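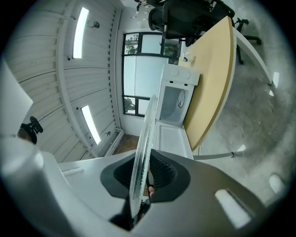

Lerkau Street Community Kitchen: progress report to the Bondamel Fund
Apr 5, 2024
Prepared by Godfrey Ondieki, kitchen coordinator

Dear friends at Bondamel,

It's a real pleasure to be writing to you again, and with rather more to tell than last time. When I sent the previous report we were still eating off paper, the shelving was in boxes in the hallway, and I'm fairly sure I complained about the plumbing for a full page (sorry!). I'll try to keep the plumbing to a paragraph.

The tableware

Your grant covered the move from disposables to proper dishes, and that part of the work is nearly finished. We settled on clear glass plates with a textured rim, after a good deal of back and forth over colour. Some of our regulars were keen on a blue stoneware, and it was lovely, but it was heavy for the older folks to carry back to their seats and we couldn't be sure of matching it later on. Glass looks cheerful with anything on it, even lentils. The rim has a slightly frosted look that people seem to like, and I've had more compliments about the plates than I have ever had about my soup.

The order came through Shabalala, the catering supplier we mentioned in our application. They were patient with us when we changed our minds about the bowls, twice, and they held the price. We have 77 plates left to receive from the second delivery, and the cups are all here. Breakages in March came to 10 pieces, mostly in the first week while we got used to the new racks. We've since put a rubber mat beside the sink and moved the drying rack away from the corner where everyone turns with their elbows out.

The meals

We served 1,307 meals in March, all of them on glass, and that's a figure I had to add up a second time. The lunches are still busier than the suppers, though the supper crowd is growing now that the evenings are lighter and people don't mind the walk home. A few families have started staying behind to help dry, which makes the washing-up a far more sociable business than it used to be.

The room

The long fluorescent lights are staying as they are for now. We had hoped to replace them this spring, but the quote came in higher than we'd planned and I would sooner spend the money on a second dish rack and a decent trolley. The walls have had a good wash down.

And the plumbing: Nekton, the firm doing the work, have fitted the new hot water line and will be back to finish the drain under the second sink. Until then we're washing everything in one sink, in two shifts, with the radio on.

Money

Of the $2,000 set aside for tableware and racking, everything has been committed apart from the trolley, and I'll send the receipts along once the second delivery is in. I'd like your okay to move whatever is left over into replacement plates, so we have a small stack put by in the cupboard. A short note by email would do nicely.

Do come for lunch if you're in the neighbourhood. We start serving at noon, and there's usually pie.

Warmly,
Godfrey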